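Setting Up the Akton Curtain and Door Routine Kit on a Two-Finger Gripper

I've had the Akton kit for a few weeks now and I keep getting the same emails about it, so I'm writing the whole setup down in one place. If you haven't run into it, it's a software pack plus a little box of stick-on markers that teaches an arm to do slow household jobs: opening curtains, pulling a door to, sliding a chair back under a table. Mine came from Tondora for 800 dollars with the markers included. The bigger bundle is 2000 and adds kitchen stuff I don't need (yet!).

What you need

An arm with a two-finger gripper and a camera at the wrist
The Akton pack, installed and licensed
The marker sheet from the box
A tape measure
A free afternoon, at least the first time

Step 1: Put the markers up

The sheet has 19 markers and you won't use them all in one room. I put one on each side of the window, one by the door handle and one on the wall across from the window. Keep them off anything that moves. I stuck my first one right on a curtain, and the map was garbage until I peeled it off and started over.

Step 2: Run the room map

Open the Akton menu, pick New Room, and let the arm do its slow look around. Stay out of the way while it does this. Walk through halfway and you'll be starting again, ask me how I know. When it finishes you get a rough floor plan and a list of what it thinks it found. Fix the names now, while you remember which door is "Door 2."

Step 3: Check the light

Window rooms are the tricky ones. The wrist camera sets its exposure when the routine starts, so if you map on a gray morning and then run the curtain job in full sun, it gets confused about where the fabric ends. Map the room twice, once bright and once dim, and save both under the same name. The pack picks whichever fits. Tuva Solberg put me onto this on the Tondora forum, and it fixed most of my missed grabs in one go.

Step 4: Set the finger gap

Go to Gripper, then Opening, and start wider than you think you need. For thin curtains I open the fingers all the way, come in slowly from the side and close at the lowest force setting. Sheers slip a lot, so turn on the second-try option too. Heavy drapes are easier, weirdly enough. 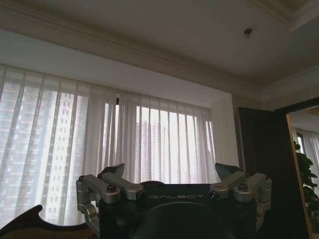

Then do a dry run with the force set to zero, so the fingers go through the motions without gripping anything. Watch the backs of chairs in particular. The map is good at walls and doors and pretty bad at anything curvy and low, and I now draw a keep-out box around every chair before I let a routine go.

Step 5: Save it and schedule it

Once a dry run goes clean, hit Save Routine and give it a time. I have curtains open at breakfast and closed at dinner. Updates sometimes reset the force setting, so look at it again after each one.

Is it worth the money? For curtains and doors, I'd say yes. The chair routine still needs work, and the manual is 168 pages with no index, which drove me up the wall. Support was friendly and wrote back the next day. I'm trying the Varthorpe pack next, and I'll post those settings once I've got them behaving.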